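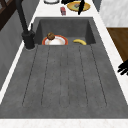 Kitchen sink, drainboard side, with a plate in the basin

Search tickets Enter keyword Go

Print this page | E-mail this page

Ultico support: water softeners
Subject: Softener regenerates in the daytime, water hard again by evening
Opened by: Sibusiso Sithole
Assigned to: Lowri Vaughan
Status: Closed
Opened: Jan 9, 2020

Sibusiso Sithole wrote:

Good morning. I have the Memgate softener with the electronic valve, installed in September by the company Dal Bello. It serves the entire house. Until the holidays it worked with no problem. Now it begins the regeneration at 2 in the afternoon, when we are using water, and in the evening the water is hard. I know this from the test strips and also from the soap, which makes almost no foam in my hand.

What I have tried already:
- Switched off the power and switched it on again. No change.
- Checked the salt. The tank is more than half full and the salt is not stuck together.
- Checked that the bypass is in the service position. It is.
- Read the manual, chapter on programming. I have the printed one in French and my French is limited.

The display shows the correct day. I attach the settings as I copied them by hand: regeneration time 2:00, capacity 2,000 liters, hardness 30, reserve 3.

Lowri Vaughan wrote:

Thank you for the clear list. Please look at the clock on the display, and tell me if there is a small "PM" next to the hour. Was there a power cut recently? The valve keeps the time on its backup for 72 hours only.

Sibusiso Sithole wrote:

We were away and my neighbor Ghada Rizk tells me the electricity in the street was off for a part of one evening, so much less than 72 hours. But there is something with the clock. It is now 10 in the morning and the display says 10:06 PM. I did not see these letters before, they are very small.

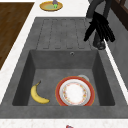

Same sink, basin side, banana in the basin

Lowri Vaughan wrote:

Then the clock is twelve hours wrong. The valve thinks it is night when it is day. Please hold the SET button until it beeps, go up with the arrow until "PM" disappears, and press SET again. After this start one manual regeneration when no one needs water. Do not open a tap while it is running.

I am also asking Bastien Aubert from our valve team about the backup, as it should survive a short cut.

Bastien Aubert wrote:

If the backup is empty, the clock starts again from 12:00 AM and the owner sets it by hand. Did somebody in the house do this?

Sibusiso Sithole wrote:

Yes, I asked and it was my wife's mother. The display was blinking, so she set the hour from the oven clock. She did not know about the PM.

I did the manual regeneration last night. The strip from the kitchen tap shows soft this morning, and the one from the bathroom also. The backup question remains, I think.

Bastien Aubert wrote:

Correct. I am sending a replacement board under warranty, through the Trasgate depot. Gemma Mazza from Dal Bello will call you for the visit. Please write your settings on paper before she comes, the new board arrives with the factory ones.

Sibusiso Sithole wrote:

The board was changed today. I took the plug out for one hour and the clock was still right afterward. You can close the ticket. If there is a manual in English, I would be glad to receive it.

Lowri Vaughan wrote:

English manual sent to your e-mail. Closing.

Print this page | E-mail this page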